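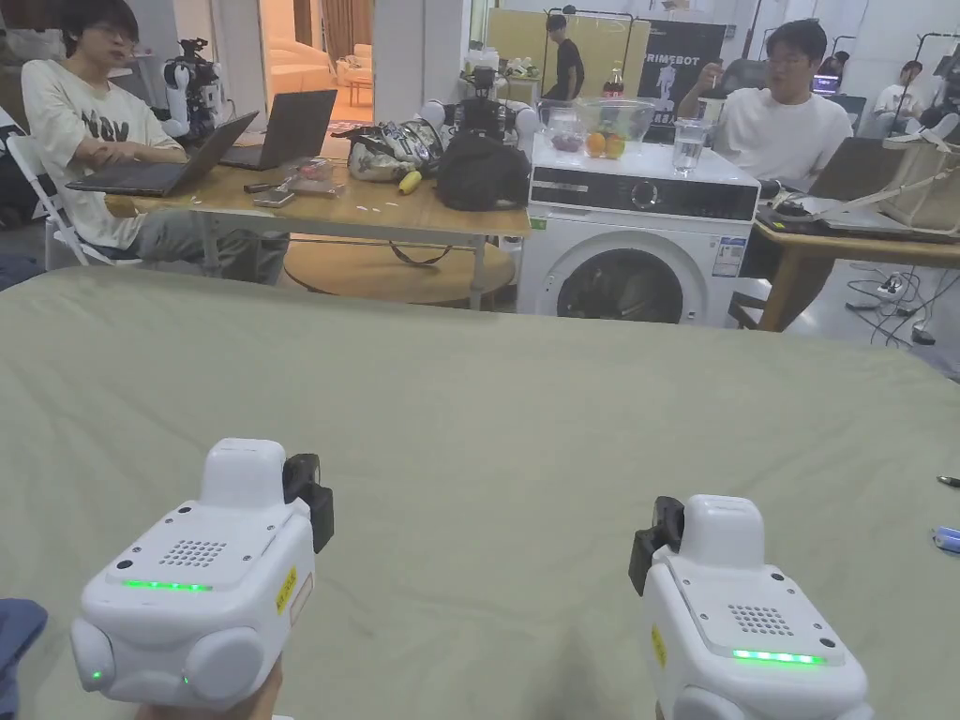 4. Fitting the Plirkano cover to your sofa bed

Before you begin, wash the cover one time alone, at 30 degrees or less, and let it dry in the air. Do not use the tumble dryer. The cloth can shrink up to 5 cm in the first wash, and for this reason it is cut a little long.

4.1 Open the sofa bed fully and take off all the loose cushions. Vacuum the corners.

4.2 Find the label with the word BACK. It is sewn inside the hem, on the long side. Lay the cover over the mattress with this label towards the wall.

4.3 Pull the two back corners down first, then the front corners. Do not pull one side completely before the other — the seam will turn and you must start again.

4.4 Smooth the top with flat hands, from the middle to the outside. Small folds disappear after one or two nights of use.

4.5 Pass the elastic straps under the mattress and close the 16 hooks. Begin with the hooks near the head end.

Note: The Godoy size is for mattresses up to 84 cm wide. If your mattress is wider, please order the Likitz size, which fits up to 100 cm.

Caution: Keep your fingers away from the folding frame when you close the bed. Children must not help with this step.

Caution: Do not iron over the elastic. The heat makes it hard and it will break.

4.6 Fold the bed halfway and check that no cloth is caught in the hinge. If it is caught, open the bed again and make the nearest strap shorter by one hook.

For missing hooks or straps, write to Maiara Toledo at the Vandance spare parts desk and give the number printed on the bag. In August the answer can take a few days more.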